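Moynihan Press brings back the counterfactuals

17/02/2024

Short one today. Moynihan Press is reissuing its old alternate history anthology, out in March, paperback and ebook together. Eleven years out of print. Used copies were going for silly money.

Same essays as before, plus two new ones — a Carthage that wins the Second Punic War, and a Black Death that never gets past the ports of Sicily. The Carthage one is the longer of the two and has already been read aloud at the Arnerach history weekend, where it went down well. The book now runs to 788 pages with notes. Maps redrawn, index finaly fixed. 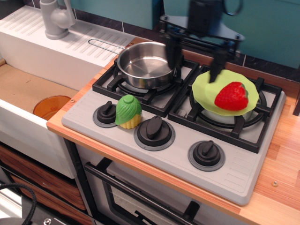
Toy stovetop with a small saucepan on one of the grates.

First printing is 1000 copies. The publisher says nearly 61 percent are spoken for by preorders, mostly libraries and the Lallemon book club list. No word on a second printing yet.

One essay has been dropped, the Hanseatic piece. Rights problem. It will turn up later in a separate Codard collection, along with a new piece that starts from a different papal election in 1321. No date for that one.

Preorders thru the publisher's site or your local store. Review copies going out now, ours is in the mail. Full review when its read.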